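Le bras coûte moins cher que le reste

En février, j'ai reçu le devis de Dornau pour équiper notre atelier, et j'ai failli m'étrangler avec mon café. Pas à cause du bras ! Lui, je l'avais budgété depuis longtemps. Non, c'était la ligne « préhension et accessoires » : 2000 euros par poste, et j'en avais prévu zéro (oui, je sais).

Chez Plundell, on m'a conseillé de commencer petit : un seul outil, un seul bac, et on regarde comment les doigts s'y prennent avant de signer quoi que ce soit. Un tournevis à manche rouge, un bac en plastique bleu, difficile de faire moins cher.
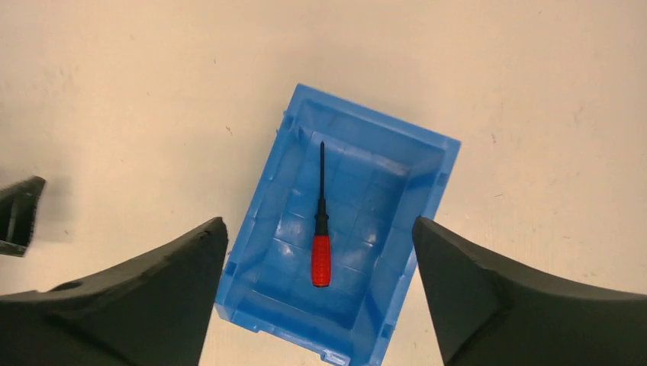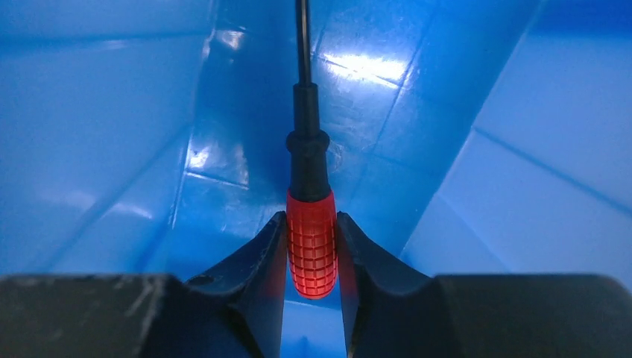

Combien prévoir, alors ?

Pour un premier poste, je compte désormais 14 semaines entre la commande et la mise en route, et je garde 16 % du budget pour les doigts de rechange et les bacs. Demandez aussi le prix des doigts à l'unité, le fournisseur l'oublie volontiers... Cluvilden, notre projet suivant, en prévoit 32 d'un coup, et là, croyez-moi, on négocie ! La réponse de Dornau est attendue avant la fin du mois.

© Chauhan Magazine, octobre 2023 | Contact | Haut de page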